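When the log says everything is fine
Irfan Cheema
05/06/2019

I have worked with hand-held grippers for long enough to distrust a clean log. Last October we had a fault at Fothergill that cost us 107 recordings, and I still think we have learned the wrong lesson from it.

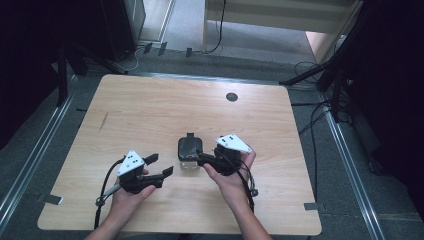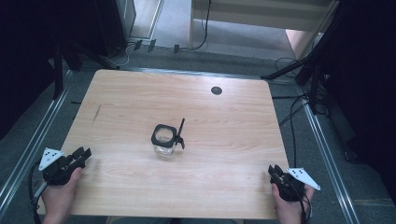

Two grippers, one marker plate on each, and a small object between them on the table.

What went wrong

One marker plate had become loose on its mount. It was a very small movement, less than you would notice with the fingers. The tracking software, Ituvow, did not complain. It saw the dots, it calculated a position, and it wrote this position in the file 600 times a minute. Every number was wrong by the same few millimetres, and later the arm which learned from these files closed its jaws beside the object and pushed it over.

My colleague Ximena Sepúlveda found the cause with a screwdriver. Before this, we had spent 17 days looking in the code.

Why I do not agree with the remedy

The answer of our management was to buy a second checking program. I have nothing against programs – I write them – but this one reads the same files as the first. If the plate is crooked, both will agree happily.

I would prefer a dull habit. Before each session, touch the jaws to a fixed point on the table, read the position, and write it on paper. If it differs from yesterday, stop and tighten the screws. It takes two minutes. People say that operators will forget it, and perhaps some will. Then let the session not start without the paper.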